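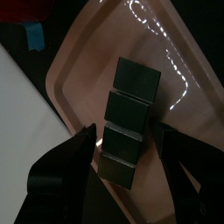
Addo Asks for the Numbers Behind the 24 Percent Heating Claim

Consumer group says Umanlow's Trolumach plan may save money for some Drorthorpe homes, but the sales material doesn't show which ones

DRORTHORPE, November 6, 2019 - Addo, the independent household costs group, today called on Umanlow to publish the data behind its claim that the Trolumach home heating plan cuts winter bills by 24 percent. Addo has read the brochure, the contract, the technical summary and the answers Umanlow sent in reply to written questions. It still can't say where the number comes from.

The Trolumach plan went on sale in Drorthorpe in July. Customers get a thermostat that sets its own schedule, a sensor for each heated room and a monthly report by email. They pay a monthly fee for 18 months. Umanlow's posters on the Mill Street buses say "24 percent less, all winter long." The same line is on the door hangers and on the first page of the contract, where it is followed by a small star. The star leads to a note on the back page that reads "results vary by home."

"Of course they vary by home," said Kekeli Arthur, director of Addo. "A house with a new boiler and a draft under every door is a different thing from a third floor apartment with neighbors on both sides. We asked what the result was, and in what kind of home, and compared with what. We got the brochure back with a cover letter on it."

What Umanlow Has Said So Far

According to the technical summary, the figure comes from a trial in 20 homes that ran for 90 days. The summary doesn't say how the homes were picked. It doesn't say whether the people living in them knew they were being tracked, whether they paid for their own heat, or what the weather was like during the trial and during the period it was compared with.

Those things matter a good deal. A mild winter makes any thermostat look clever. A household that knows somebody is reading its meter will often turn the heat down and put on a sweater, and the sweater should get some of the credit.

The summary also describes the saving as "up to 24 percent" in one place and "an average of 24 percent" in another. These can't both be right unless every home in the trial saved the same amount, and Addo would be very surprised to learn that they did. The brochure drops both phrases and simply says 24 percent.

Addo pointed out the difference in writing. Umanlow replied that the wording "reflects the customer experience across a range of settings." Addo has read that sentence several times and doesn't know what it means.

The Comparison Problem

The word "less" in the advertising needs something to be less than. As far as Addo can tell, the trial homes were compared with a model of the same homes in which the heat is left at one steady setting day and night. Few people heat that way. Anyone who already turns the thermostat down at bedtime, or when leaving for work, is already getting part of the saving that the Trolumach plan promises, and is getting it free.

Old programmable thermostats do this as well. Many Drorthorpe homes have one on the hallway wall, often with the clock wrong. Addo's advice to anybody thinking about the plan is to find the manual for the one they own, set the clock, set a lower temperature for the night hours and wait for the next bill. If the bill doesn't move, the Trolumach plan will still be on sale.

"I would like this product to work," Arthur said. "My own apartment is freezing from Thanksgiving on. But I have been reading heating claims for a long time, and the good ones come with a table you can check. The weak ones come with a picture of a family in socks."

The Fee Is Missing From the Sum

Even if the saving turns out to be exactly as advertised, it is a saving on fuel. It leaves out the monthly fee. The brochure has a chart showing a "before" bill and an "after" bill, and the fee is in neither.

The fee is also charged in the summer months, when there is little or no heating to save on. Umanlow says this spreads the cost of the equipment fairly over the year. That may be so. It also means that a customer who signs up in spring will pay for a good long stretch before the thermostat has any real work to do, and the contract gives no right to pause.

Small households should be especially careful. Somebody living alone in two rooms, with a low bill to begin with, pays the same fee as a family in a large detached house. A percentage off a small bill is a small amount of money. Addo asked Umanlow at what size of bill the plan begins to pay for itself. Umanlow said that it "would not be helpful to give a single number." Addo notes that the company was happy to give a single number on the side of a bus.

Questions About the Contract

Addo has no quarrel with the plain parts of the contract. The cancellation terms are in readable type and the installer visit is included. There are, however, a few clauses that residents should look at before signing.

The sensors remain the property of Umanlow for the full 18 months. If one stops working, the customer must report it and send it back, and the fee carries on while the replacement is on its way.

The savings promise isn't a guarantee. Salespeople at the door have used the word "guaranteed," according to residents who contacted Addo. The contract doesn't use it anywhere. Residents who have been told that the saving is guaranteed should ask to have it put in writing, and should pay attention to how quickly the conversation changes.

Moving out doesn't end the agreement. A tenant whose lease finishes early has to pass the plan to the next tenant, who must agree to take it, or pay off the rest. Addo thinks this makes the plan a poor fit for most renters, whatever the saving may be.

The household's heating records are kept by Umanlow after the plan ends. The contract says they are used "to improve our services." It gives no date for deleting them, and Addo has asked for one.

What Addo Is Asking For

Addo is asking Umanlow to release the meter readings from the trial with names and addresses taken out, along with the outdoor temperatures for the same dates and an explanation of how the homes were chosen. The readings for each home should be shown separately. An average can hide a great deal, including a few homes where the bill went up.

It is also asking the company to include the fee in any chart that compares bills, and to stop using the 24 percent line in Drorthorpe until the figure has been checked by somebody who isn't paid by Umanlow. Addo has offered to read the data itself, at its own expense, and to publish whatever it finds. If the saving holds up, Addo will say so as loudly as it is saying this.

Umanlow has told Addo that the full trial results are commercially sensitive. It has also told Addo that the trial was a great success. Addo accepts that a company may keep its results private if it wants to. It's harder to accept private results being used in public advertising - people are being asked to sign up on the strength of them.

Advice for Residents

Residents who haven't signed anything are under no pressure to do so. The "fall price" offered at the door is the same price that was offered in July, according to copies of both leaflets held by Addo.

Residents who have signed should keep their old bills and write down the date the thermostat was put in. Compare the amount of fuel used as well as the amount paid, as fuel prices change. The units are printed on the bill, usually on the second page. A cold month should be compared with a cold month. Anybody whose use has gone down is welcome to tell Addo, and so is anybody whose use hasn't. The group would be glad to hear from homes where the plan has worked well, and so far it has had very little first-hand information of either sort.

Residents who rent should speak to their landlord before letting an installer take anything off the wall.

A one-page sheet on reading a heating bill is available from Addo on request, in large print if needed. It covers estimated readings, which are still the most common cause of a surprising bill in Drorthorpe and which no thermostat can fix.

About Addo

Addo is an independent group that looks into the cost of running a home. It takes no money from energy suppliers, equipment makers or installers, and doesn't recommend brands. Its reports on boiler service plans and window sealing kits can be read at the Addo office in Drorthorpe during opening hours.

Media Contact

Kekeli Arthur, Director, Addo, Drorthorpe

Copies of Addo's written questions to Umanlow, and of the replies received, are available to reporters. Interviews can be arranged through the Addo office.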